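Notebook - gym room, Tuesday

Started just after the morning lot cleared out, kettle on first, and I'm writing this up in bits as I go because last time I left it till the end of the day and half of it went missing between my head and the page. Leopoldo, if you're reading this for the handover, the bits you need are towards the bottom, but do read the bench part as well, you'll be the one sitting on it!

Jobs for today were the leg-extension bench, the cable machine, a general look at the dumbbell end, and the lost things. I also wanted to get the curtain hooks done and I can tell you now that I didn't.

Bench first. Tonantzin had left a note on the Sturnlow sheet saying it "clunks on the way down", and she's right, it does, though you have to load it a bit before you hear it. With nothing on it it's as quiet as anything. I sat and did twenty slow ones and got the clunk on maybe half of them, always near the bottom, never on the way up. My first thought was the pivot bolt. I put a spanner on it and it was tight, so I took it out anyway (of course I did) and had a look, and the bolt is fine but one of the washers is worn on one side, thin like an old coin. I've turned it round for now. That's a bodge and I know it's a bodge. Proper washers are on the Shenoy order, I asked for 20 because they come cheap and we get through them.

After turning the washer: clunk much quieter, still there if you really listen. Left it in service. I'd say keep the load light till the new ones come, and I've put a tag on the stack side of the booking board so people know.

The foam rollers I went over with the mild cleaner, not the Trarkusis stuff, which is too strong for foam and leaves it tacky. I did try Trarkusis on the seat padding in the spring and regretted it for a week. Mild cleaner, cloth wrung nearly dry, second cloth after. It takes longer but the padding comes up lovely. The joins between the cushioned sections hold all sorts of grit, so run a soft brush along those before any liquid goes near them or you just make mud.
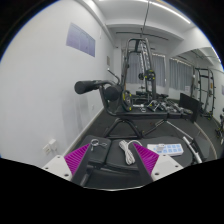
2 min read (well, 3 if you've got a tea on the go)

Lost things, then, while I'm at it. On the bench seat there's the key ring with the clip, the white cable and the pad controller with the pale blue buttons. All of it is going in the drawer under the sign-in desk, in one bag with a label on, and it stays there till the end of October. If somebody comes for the keys, ask them to tell you what's on the ring before you hand it over. I've been too trusting about that before. The controller I'd love to know more about, it's one of those grids you tap for making music I think, but that's a guess and I'm not going to start plugging it in to find out. The cable may go with it or may not. I've kept them together and written both on the label.

Cable machine. I like this machine, I'll say that first, it's the nicest thing in the room by a long way and it's barely given us any trouble since we had it moved to the curtain side. Today's complaint was that it felt "sticky" and for once the complaint was fair. Wiped the guide rods top to bottom with a dry cloth, and the cloth came away grey, so they'd clearly been collecting dust out of the carpet again. Second cloth, a little silicone on it, one pass each rod. Don't spray straight at the rods! It goes everywhere and then the carpet's got a patch you can skate on. Ran the carriage up and down a few times and it was a different machine.

Pulleys all turn freely. The top one has a faint tick that I think is the cover touching and I couldn't get it to do it twice in a row, so I'm noting it here and leaving it be. Cable itself looked sound the whole way along, no fraying that I could find by eye or by running a rag down it (the rag trick is still the best one, it snags before you'd ever see anything). Counter on the usage log says 3,805, so we're well short of the next cable change and I've pencilled it in on the wall planner in the office.

The plates with the yellow on them I wiped while I was there. They didn't need it much. I just can't leave them.

Dumbbells - these were mostly in the right order, which is a small miracle for a Tuesday. I swapped two that were the wrong way about and checked the handles for movement by holding each one at one end and giving it a twist. One had the tiniest bit of play. I've put a strip of tape round the handle and it's to come out if it gets any worse. It may only want nipping up, but the Allen key for that size has walked off somewhere. Leopoldo, did you take the long set home? No blame, I'd just like to know whether to stop looking.

I did think again about whether that rack ought to come forward a bit. It's low, and anyone putting a heavy one back has to bend right over near the machine, and you do see people rushing it. Tonantzin is for moving it, I'm halfway. If it comes forward we lose walking space, and the hoover is already a nuisance to get through there. Let's mark it out with tape on the carpet and live with the tape for a few days before anyone lifts anything.

Squat rack got a quick once-over only. Hand round all the bolts I could reach, nothing moved. The little yellow markings are still easy to read, so I'm crossing off the line where I said they'd want redoing by winter. I was wrong, or we've been gentler than I expected.

Carpet: hoovered as far as the lead goes and then swapped sockets for the rest. There's always more under the bench frame than you'd think, chalk mostly, and fluff, and one hair bobble. The angled legs make it awkward, so take the flat nozzle and go in from the side. I got it done in 11 minutes, which I'm writing down purely because Leopoldo told me it couldn't be done in under fifteen.

The Jerard people rang back after lunch about the replacement roller foam. They can do it, same diameter, but only in pairs, and they want us to measure the length with the end caps off. I haven't had the caps off yet. They look like push-fit but they may be glued, and I don't want to lever at one and split it with no spare in the building. Could we do that together on the next quiet morning? I'll bring the plastic trim tools from home, they're kinder than a screwdriver.

Also on that call, they asked if we wanted the seat pads quoted at the same time. I said yes to the quote and nothing to the rest. The padding's got years in it if we stop people sitting on it with things in their back pockets.

To carry over:

Washers for the bench pivot when they arrive, both sides, and then test it loaded.

End caps off, measure the foam, ring Jerard with the length.

Find the Allen keys or give up and buy some.

Tape on the carpet for the dumbbell rack idea.

Curtain hooks. I know, I know. The steps were in use upstairs both times I went for them, and by the time they were free I'd got the kettle on again.

Finished with the cloths in to soak and the cleaner topped up, there's roughly a third of a bottle left in the cupboard behind the one I opened. Whoever's in next, would you try the bench before you read my notes on it a second time, and write down whether you hear the clunk? I've been listening for it so long I think I'd hear it in the car.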